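Two-finger gripper on large round objects: Nustberg or Dramden?

zhenhua_wan
Posted Monday, January 7, 2019
Comparing two parallel grippers on the same arm, same Corisbridge controller, same wrist camera. Flat jaws on both. The Nustberg closes slower but repeats well. The Dramden loses its zero after 30 cycles and I have to home it again. Anyone else seeing this?

pelton58
Firmware before November? Ours drifted until we updated. Also check that the cable isn't pulling on the wrist at full rotation.

zhenhua_wan
Updated last week. Cable has slack. Still drifts.

mk_servo
Zero drift won't matter if you close on force. Set a current limit and ignore position.

pelton58
Disagree. On bagged parts the film folds under the jaw and the current rises early. You need position as a check. We ran 1000 cycles on force only and threw out the data.

mk_servo
Then your limit was too low. We run bags on a Zinchenko controller with no position check.

zhenhua_wan
Both of you may be right for small parts. A ball wider than the jaw opening is a different problem, and for that I'm only testing approach and contact. The pebbled surface gives decent friction, but the wrist camera loses depth on the glossy band. Next run I'll keep the jaws low, approach from the side and log current and position together. 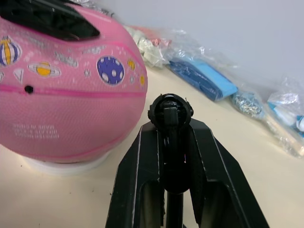
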